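Finish wear and stuffed toys: notes from the Tralatell repair bench

Two categories of item take up most of the bench time at Tralatell at the moment: small wooden storage pieces with painted or stained edges, and soft toys. The July intake came to 124 items, and together these two made up the largest share of it. The notes below cover inspection and first treatment only. Gluing, re-stuffing and full refinishing are described in the bench manual, section 11.

Small drawer units and boxes

Most of the small units that reach us are structurally fine. The joints hold, the panels are flat, and the only fault is the finish on the front edges. Vertical frame pieces take more wear than top panels, as hands and drawer fronts pass them every time the unit is used. Dark finish over a light ground shows this wear early, even where the loss is shallow. 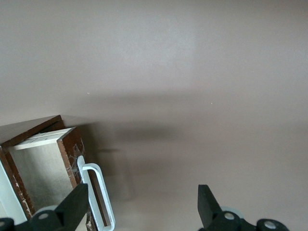 Small drawer unit, dark brown frame with chipping on the uprights.

Before touching the finish, establish what the light patches are. They may be an older coat of paint showing through, a primer, or a later splash sitting on top of the brown. Use a 12x loupe and a wooden pick. A splash has a raised edge and will usually lift in one piece. An older coat sits lower than the brown around it, and the edge of the loss steps down.

If the brown layer is flaking, press the loose margins with a fingertip and see whether they move. Moving margins need consolidation first: a thinned acrylic medium, applied with a fine brush and left overnight. Stable margins can be toned directly. Joana Valente tones with water-based stain pens and works one shade lighter than the surrounding wood, on the grounds that a second pass is easy and removal is slow. White interiors get a dry brush and then a barely damp cloth. Solvent cleaners are kept away from them until the paint has been spot-tested in a back corner.

Soft toys

Plush comes in with flattened pile, open seams or loose facial details, in that order of frequency. The pile is the easiest to put right and the easiest to spoil. Brush with the lie of the fabric, using a soft nylon brush, and stop when the sheen is even. Pale fabrics should be checked under side light as well as overhead light, as a bright lamp from above washes out soiling on the upper surfaces and leaves the sides looking darker than they are.

Facial details are checked for three points: attachment, edge and color transfer. For eyes, run a fingernail along the full edge and note any lift. For stitched lines, look for broken threads at both ends. Red thread gets a transfer test with a damp white cotton swab before any washing, and a positive result means surface cleaning only. Ulises Barrientos keeps the used swabs in labeled bags with the job card, and everyone else is asked to do the same.

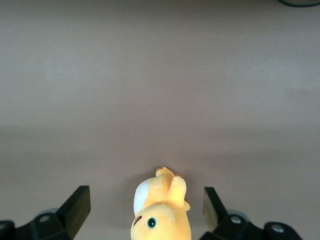 Laying out the bench

Baltasar Leiva has asked for one layout across both benches so that a job can be handed over at midday without anything being moved. The surface is kept plain and matte, in a mid tone. Gloss surfaces throw reflections onto the work, and white ones make pale fabric hard to read. Tools go on the side of the writing hand. Cables stay at the back.

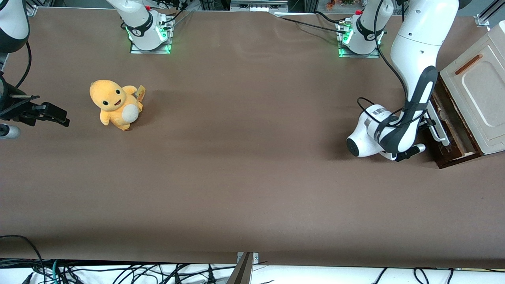
Spacing is the part of the layout that slips first. The minimum gap between a textile item and a finished wood item on the same bench is one hand's width, more where the wood is flaking. A brown top suits this mixed work well: a yellow plush toy reads clearly against it, and so does a white lid, so both can stay out without either one getting lost among the offcuts. Wooden boxes are set down on felt once they have been toned. Pile should be brushed before any dry work on wood begins, and the bench wiped between the two.

Supplies

The stain pens in dark walnut have been reordered through Paredes. Soft nylon brushes are in the second cabinet. Lorena Villalba is holding the spare loupe; please sign for it. Empty consolidant jars can be returned to the Stavcombe counter for refilling before 3 in the afternoon.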